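Sorting mixed small things at home: a project report
Letay Feyisa, Praslow study group

Why I chose this topic

In my building every family has one container where small things go when they have no other place. I wanted to know how people sort such a mixture, and if a short set of rules makes the work easier. I asked 8 households to take part. Each of them sorted 41 objects two times, first in their own way and then with my rules.

Material

I collected the objects from my flat and from the Strazds second-hand shop. I did not want only toys, and I did not want only kitchen things. The mixture had to be annoying in the same way as at home – a sock next to a spoon, a rubber duck next to a grey block that looks like an eraser. Several objects have the same colour but a different use, and some have the same use but a different colour. The two building bricks, for example, are light blue and dark blue, and the spoons are white and yellow-green.

I put the things in a large grey bin and did not arrange them. Only a part of the collection was in the bin at one time, so that people could see what they had before they started.

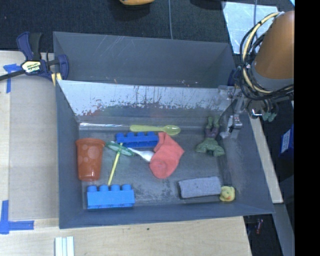 Results

Without rules, five households began with colour. They changed to use after a few minutes, when the spoons and bricks came into the same pile. With the rules ("first cloth, then kitchen, then toys") the sorting was shorter in most homes. In one home it was longer, and the mother told me that she was reading the paper again and again.

The most difficult object was the plastic cup with dots. Children said it was a toy and adults said it was for the kitchen. The green muscular figure with purple shorts made no problem for anyone.

What I would change

My rules had no place for office things, so the eraser-like block went to a different pile in almost every home. I would add a fourth group. I would also ask people of more ages – my oldest participant was 65, and she was the only one over fifty.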